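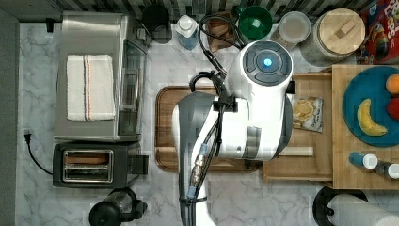 Brown wooden board with rounded corners, on the kitchen worktop.

The care of wooden boards is a subject on which households hold firm and often contradictory views. My own practice was settled in April, after two boards bought in Brullstead split along the grain within a single winter. Both had been left standing in the washing-up bowl overnight, and both had been dried on a radiator. I accept responsibility for the first of these errors.

The present arrangement is as follows. A board is washed by hand in warm water, wiped at once and stood on its long edge until the following morning. Oil is applied monthly, in a thin coat, and the surplus is removed after 40 minutes. I use plain food-grade mineral oil. Olive oil is sometimes recommended, but it turns sticky and acquires a smell, and I no longer keep a cloth for it.

Wanda Borkowska has written to object that monthly oiling is excessive for a board used only for bread. Her point is fair, and I have amended my notes accordingly – bread boards may be treated once a season.

Onion remains the more difficult matter. Coarse salt and half a lemon will deal with most of it, provided the salt is left on while the meal is eaten. Garlic should have a board of its own. Mine is small, much scarred, and hangs on a nail beside the back door.

Readers who sand their boards are invited to write in with the grade of paper they prefer.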